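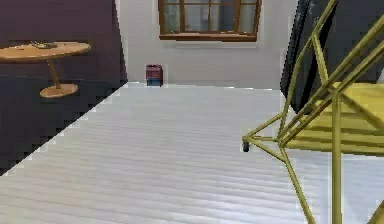
Living room scene in Plireo, with the wire-framed chair in the foreground and the small bin against the far wall.

Equipment review: Plireo room simulator, as used in setting up the Crichton mobile arm
Prepared for the Privevton Assisted Living Laboratory
Reviewer: Divya Alva
Issued 2018-12-23

Purpose of the review

The laboratory has held a licence for Plireo since April. The package was bought for one task, the setting up and continued upkeep of the Crichton mobile arm kept at the Skelden building. This review reports on its suitability for that task and recommends whether the licence should be renewed. It does not consider the use of Plireo for teaching, which will be assessed separately by Niall Cruickshank.

The Crichton consists of a wheeled base, a lifting column and a single arm. Its normal work is to cross a furnished room, collect a light object and return. Before it may do so in the flat at Skelden, the base must be given a floor map, the head camera must be aligned with the arm, and limits must be entered for every area the arm is not permitted to reach. Until this year all of that was carried out in the flat itself, with the residents' furniture moved aside.

Installation

Installation was straightforward. The package was placed on the existing control computer by Kenna Chisholm, and the description of the robot supplied by the manufacturer was accepted after one correction to the height of the lifting column. Users should note that Plireo reads lengths in metres only. A file prepared in millimetres will load without any warning and produce a robot the size of a building. The manual mentions the point once, in an appendix, and it ought to be stated on the first page.

The licence key is tied to the network card. When the card was replaced during routine maintenance, the key stopped working and the supplier took 9 working days to issue another. Sites that depend on the package should ask for a second key at the time of purchase.

Room scenes

The furnished rooms supplied with Plireo are its main attraction. Most of our work was done in the living room scene. Its colours are strong and well separated: a plum-purple wall meets a pale one at the corner, and an orange-toned oval side table stands on a dark navy area beside the light plank floor. The side table proved useful as an approach target, as its slanted stem does not stand where a simple map would expect a table leg to be. The first set of limits entered for the Crichton allowed for the base of the table and ignored the overhang of the top. The error was found in the simulator and corrected before the map for the flat was drawn up.

The yellow chair is the more demanding item. It is made of thin rods meeting at angles, with clear space between them, and the seat is carried well above the floor. Furniture of this type is common in the homes for which the Crichton is intended. With the factory settings, the simulated range sensor passed between the rods and recorded open floor. After the point spacing had been reduced and the safety margin raised to 400 mm, the chair was recorded as a single obstacle in every trial. The same settings were then transferred to the machine.

The small red and blue bin at the back of the room was adopted as the standard destination. It can be approached over open floor, and it lies far enough from the chair to give the base a useful distance to travel. Shona Kerr has written a short procedure for this test and it is now held with the maintenance record.

Quality of the picture

The laboratory does not require a handsome picture, but it does require one the head camera software can use. In this respect Plireo is adequate. Flat surfaces are clean and the colours are consistent between sessions. Slanting boundaries are less satisfactory. The line between the pale floor and the navy area is visibly stepped, and the edge detector used in camera alignment treated the steps as a row of small features. Raising the drawing quality removed most of the false readings and slowed the program noticeably. We would advise using the higher setting for camera alignment and returning to the ordinary one for movement tests.

The fine ridges of the plank floor caused a separate difficulty. The alignment routine compares successive camera views, and a regular pattern of stripes can be matched one stripe out. Users are advised to choose a scene with a plain floor for the first alignment and to keep the striped floor as a later check.

Use in routine upkeep

It had been assumed that the package would be of little value once the machine was in service. This has not been our experience. Gerardo Melis, who is responsible for the Crichton at Skelden, repeats the living room test whenever a wheel, a cable or a camera mounting has been disturbed. The simulated run is made first, followed by the same movements in the marked bay beside the workshop. Where the two records differ, the fault is sought in the machine before any setting is altered.

Over the review period 303 simulated runs were recorded. The comparison with the bay led directly to the discovery of a worn drive wheel, which had been causing the base to drift to the left by a small and growing amount. A loose screw on the camera bracket was found by the same means.

The record files are large and are not cleared automatically. They should be moved to the shared store at the end of each month. Plireo will also overwrite a file of the same name without asking, and operators must therefore add the date and their initials to each one.

Limitations

Plireo does not represent wear, dust or soft flooring in any useful way. Wheel grip is a single figure for the whole room, so a rug and a hard floor cannot be treated differently. Gripping is also poorly served: objects held by the simulated gripper are either held perfectly or dropped, and no setting for finger pressure should be taken from it. The force limits on the Crichton must continue to be measured with the hand gauge, and the emergency stop must be tested on the machine.

Support from the supplier was polite but slow. Of the questions submitted, those on mapping were answered fully and those on camera alignment were referred back to the manual.

Assessment

Installation: good, subject to the remarks on units and the licence key.
Room scenes: very good.
Picture quality: adequate at the ordinary setting, good at the higher one.
Usefulness in upkeep: very good.
Gripping: poor.
Support: fair.

Recommendation

Renewal is recommended for one further year, with a second key. The time needed to prepare the Crichton for a new room has fallen to 21 hours of staff work, and the greater part of this no longer takes place in the flat. Requests for access to the living room procedure should be addressed to Shona Kerr at the Skelden building.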